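**Stonewashing** is a textile finishing process that gives dyed cotton, chiefly indigo denim, a faded and softened surface. Garments are tumbled with pumice in rotary washers. Because indigo coats the outside of the yarn and leaves the core pale, abrasion exposes lighter fiber first at seams, hems and pocket edges.
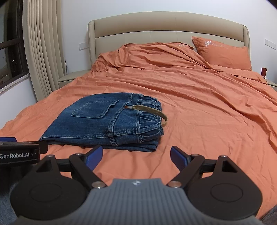 Lempi Partanen objects to the term "artificial wear" for this effect, arguing that the dye is lost the same way at home, only more slowly.

## Process

Garments are desized, then loaded with stone. The Tandar mill ran cycles of some 426 liters, with 3 rinses to clear grit. Pumice breaks down in use — the sludge must be filtered before discharge — and it shortens drum life.

## Enzyme washing

Cellulase enzymes loosen surface fibers and release the dye held on them. The Isel plant replaced stone entirely one October. Overtreatment weakens the cloth, and loose indigo can settle on pale areas, a fault known as backstaining.
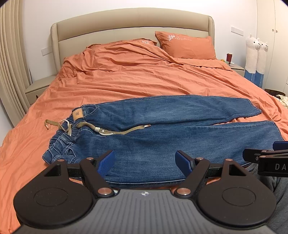 Natanael Marinho considers backstaining the harder of the two faults to control, and recommends testing each dye lot before a full load is run.

## See also

- Indigo dye
- Desizing
- Acid wash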